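Section 4: Trying out the grippers on the shoe rack

By now both arms should be bolted down and you should have been through the homing routine in Section 3. If you skipped it, go back and do it, because everything below assumes both arms know where zero is. I wrote this part with Detlef Pfeiffer looking over my shoulder - he set up the first Badari pair and has opinions about fingertips, so blame him for the fussy bits.

The point of the section is to help you choose between the two finger sets in your kit, the Kakunix (long and tapered) and the Eichhorn (shorter, with a rubber face). We use slide sandals and a little two-level rack for the comparison. Sandals are great for this! They bend, they have big openings, and they show you a bad grip right away.

4.1 What to lay out

1. Put the rack near the middle of the table, where both arms can get to either end of it.
2. Use two pairs of sandals, all the same color. Mixed colors make the camera's job too easy and you'll get scores you can't trust.
3. Load finger profile 12 for Kakunix or profile 21 for Eichhorn. The controller won't warn you if you pick the wrong one (I've asked for this to be fixed).
4. Set the speed to slow for the first run, even if you're in a hurry.

4.2 Low camera check

5. Open the low camera in the Nirnance viewer and bring both arms in toward the rack at slow speed.
6. Stop as soon as a fingertip gets close to one of the rack's legs.

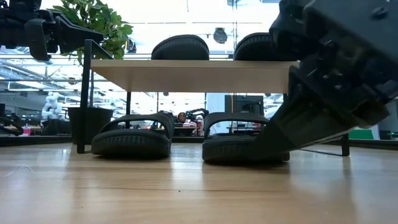 Fingertip clearance is what I look at first with any new finger set, and it's where the long tapered shape earns its keep. You want to be able to come in beside a sandal without bumping the frame. Keep an eye on the uprights, especially the front left one, where the tip of the left gripper stops just above the post - that's about as near as I like to bring it at anything but slow speed. On the lower level, go for the strap. It arches up over the footbed and leaves an opening you can see daylight through, so one finger can slide in under it while the other stays outside. The sole is a chunkier target and you can pinch it too, but then the grip has to do all the work.

CAUTION: Keep your hands off the rack while either arm is powered. If you need to straighten a sandal, press pause, wait for the arm to stop, then reach in.

7. Jog each arm up and down a little and watch the gap to the shelf board. If the finger goes out of view behind a sandal, switch to the top camera before you move it any farther.

Note: The low view makes everything on the rack look bigger and closer together than you'd expect. It took me a while to get used to it. Don't use it to judge depth.

4.3 Reference view

8. Back both arms off until neither one shows in the low camera, then save a reference picture. The viewer names it for you, something like ref_3872.
9. Check that you can see a strip of background between the two things on the shelf. If they run together into one dark blob, slide them apart and save again.
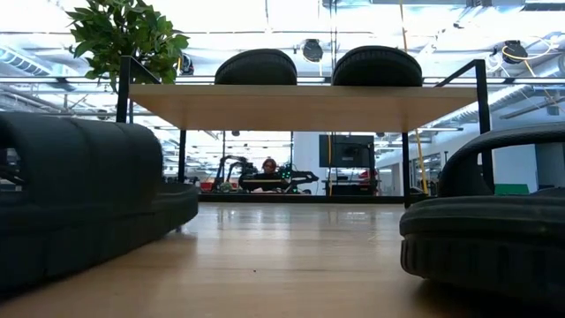 Fig. 4-2. Low camera with the arms backed off, gap visible on the upper shelf.

Bright ceiling lights behind dark objects can fool the auto exposure. I lock mine by hand (Camera > Exposure > Lock) and leave it locked for the whole comparison, so both finger sets get the same treatment.

4.4 Top camera and the first grasp

10. Switch to the top camera. Both grippers should be in view, along with the whole rack and any sandals lying on the table.
11. Start with a sandal out in the open and leave anything tucked under the shelf for later. Those are hard, and you'll want some confidence first.
12. Open the gripper fully, line it up with the sandal, and close at force setting 1365. Go up from there in small steps if it slips.
13. Lift, hold for a few seconds, and set it back down. Write down whether it turned in the fingers.
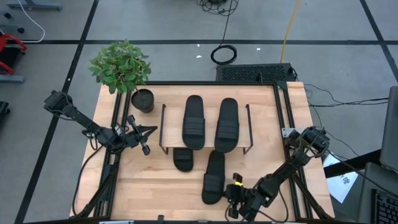

14. Swap to the other finger set, load the matching profile, and repeat steps 5 to 13 with the sandals in the same starting spots.

Note: Tug each cable gently after a finger swap and make sure the loops along the forearm still have slack. A tight one can pull the wrist a hair off and you'll be blaming the fingers for it.

If both sets come out even on the open sandals, run the tucked-under ones before you decide. Scoring sheets and the slip table are in Section 5.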